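Stockroom sort: bins, bars and where things go

The sorting of the back stockroom at Disville is now about half done. We started in March with 316 items on the old list, a good number of which turned out to be the same thing entered twice under different names. The list has been redone and a printed copy hangs inside the stockroom door.

Bars are being kept in the large grey metal bins from now on. The old cardboard trays were splitting at the corners and have gone to recycling. Reddish-brown and dark green bars can share a bin as long as they all lie flat. Please don't stand them on end against the sides.
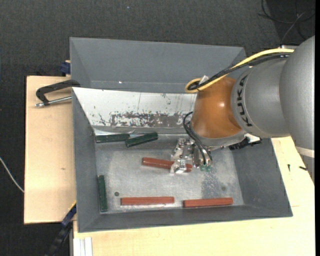
Each bin gets a card with the bar type, the quantity and the initials of whoever filled it. Cathal Doherty has a box of 100 blank cards at his desk. If you take a bin out to a workbench, leave its card on the shelf so the next person knows it is in use, and bring the bin back by 4 p.m.

Still to do are the fasteners, the offcuts and the two shelves of Breathnach parts. The offcuts will be thrown out if they are under 25 cm, so come and take what you want before then. Orders for new shelf labels have gone to Coltus and should arrive in around two weeks. Questions about the list go to Cathal.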